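Painting the back room, part two

I finished the walls on Saturday, so I can stop moving the furniture from one side of the house to the other. The colour is a plain white from Murnulora, the matt one, and I used two coats with the roller after cutting in by brush. I had meant to buy something warmer but I got tired of sample pots. The last three looked the same to me once they had dried.

The filling took longer than the painting. There were old screw holes from the Wederico shelves the last owners left behind, and a crack that I had been ignoring since we moved in. I filled it, left it overnight, sanded it and then had to do it again as it had sunk. The dust got into everything, including the kettle in the next room. If I did it again I would tape the door shut first.

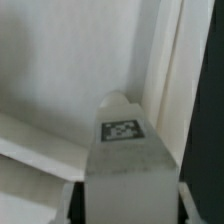

The new white. It goes a bit greyer towards the upper left.

The shade changes a fair bit with the light. In the morning it is quite bright and by four o'clock it has gone cool, nearly grey in places. I thought at first that I had missed a patch, and went over it with a torch, but the coverage was fine. I have got used to it now.

Cost so far is roughly 200 pounds, and that includes a new roller, filler, dust sheets and the paint. I had put aside 300, so what is left will go on a blind from Evmont. I want a plain one - no pattern, no cord if I can help it.

Still to do: the skirting, which needs a rub down and a coat of satin, and the inside of the door. I also need to decide where the desk is going. It fits under the window but then the radiator is behind it, and I am not sure I want to cook my knees all winter.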